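Removing oil marks from a painted table top without dulling the paint
Pastesdale Household Help > Surfaces and finishes
Asked by Jingyi Yan, 2000-12-16

I have a steel-framed table with a white painted top, sold under the name Utlow. It has been in the utility room since January and is used for sorting, mending and the odd bicycle repair. There are several grey marks from chain oil, the largest 80 mm long. Washing-up liquid takes off the surface dirt and leaves a shadow. I have a bottle of white spirit but have read that it can soften some paints. Is it safe on this finish, and is there anything I should try first? The instruction leaflet only says "wipe with a damp cloth".

3 answers

Answer from Iveo
Bicarb. Works on everything. Make a paste, leave it on overnight, wipe off.

Comment from Jingyi Yan: Tried this on a small mark, left for 5 hours. The shadow is slightly paler but there is now a dull patch when seen against the light.

Answer from Xiuying Liang (marked as most useful)
Bicarbonate is a mild abrasive and will take the shine off a gloss finish if it is rubbed. I would stop using it.

White spirit is normally safe on a factory-baked paint and less so on brushed household paint. Test it first on the underside of the overhang. Put a little on a white cotton cloth, hold it there for 4 minutes, then wipe. If the cloth picks up any colour or the paint feels tacky, do not go further.

If the test is clear, work on one mark at a time. Dab from the outside of the mark towards the middle and turn the cloth often, otherwise the oil is simply spread about. Wash with warm water and washing-up liquid afterwards, rinse and dry. Keep a window open and let the cloths dry flat outdoors before they go in the bin.

The dull patch will not wash out. A car polish for light scratches may even it up - use very little and test that as well.

Answer from Jiang
Agree with the above on testing. I would add that some of the shadow may be in fine scratches, in which case no solvent will shift all of it. 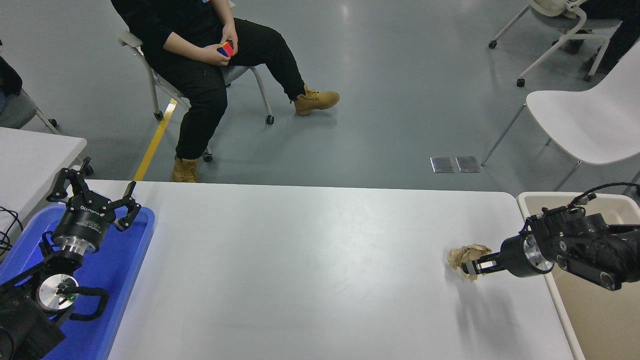

Scuffs are a separate problem from oil and are often mistaken for it. Oil has a soft edge and goes darker under a damp cloth, whereas a scuff keeps its outline and usually shows best from a low angle. A plain white top with slight scuffing, like this one, is still perfectly serviceable and I would leave it alone. Each round of polish removes some paint, and the corners wear through first. For everyday use put a tray under anything oily, and change the cloth as soon as it looks grey.

177 people found this page useful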